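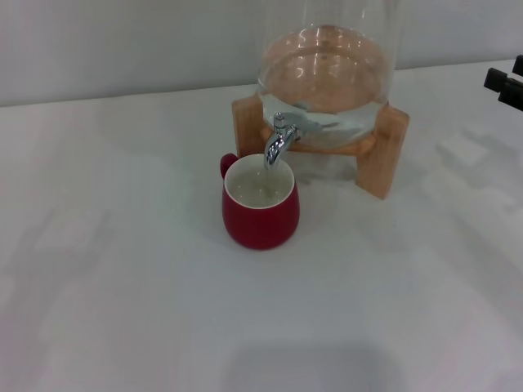 Darnell Escobedo remarked that the first drinks dispenser he bought stood flat on the table, and that he had to hold every cup over the edge to fill it. The complaint is an old one, and it explains why most dispensers of this type are used with a stand.

A beverage dispenser is a large container with a tap near the base, used for serving cold drinks such as water, squash or iced tea. Household models are commonly made of glass, with a rounded or straight-sided jar and a lid. They are found on sideboards, at buffets and in waiting rooms.

Stand
The stand lifts the jar so that a mug or tumbler fits under the spout. Wood and metal wire are the usual materials. A wooden stand generally has upright legs joined by a crosspiece, with the jar resting between them. Taller mugs need more clearance than tumblers, and the stand should be measured with the tap fitted.

Tap
The tap, or spigot, passes through a hole in the glass and is held by a nut on the inside, with a washer on each side. It is opened by a small lever or knob. Metal taps last longer than plastic ones but weigh more. Flow is slower when the jar is nearly empty. A lid that seals too tightly will also slow it.

Care
The tap is removed for cleaning and the washers rinsed separately. Glass jars should be filled in place, as a full one is heavy to lift. Limescale can be loosened with white vinegar.

See also: Carafe; Samovar; Water jug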